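3.2 Surface finish and reported glare

Complaints of eye strain were collected from 131 office workers at the Hourani and Loreck sites during November. Each person rated the desk in use on a five-point scale, and the ratings were paired with light readings taken at seated eye height. Readings above 500 lux were treated as bright.

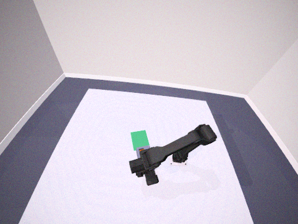 Figure 4. Pale work surface with fine speckled grain.

Workers at bright desks reported strain more often than those at dim ones, in line with Tannous and Hsieh. Finish also mattered – glossy tops drew the highest ratings at both sites. Pale tops with a fine speckle and faint mottling, of the type in Figure 4, were rated closer to matte gray. The 41 workers who sat beside a window were analyzed separately, and their results are given in Section 3.3.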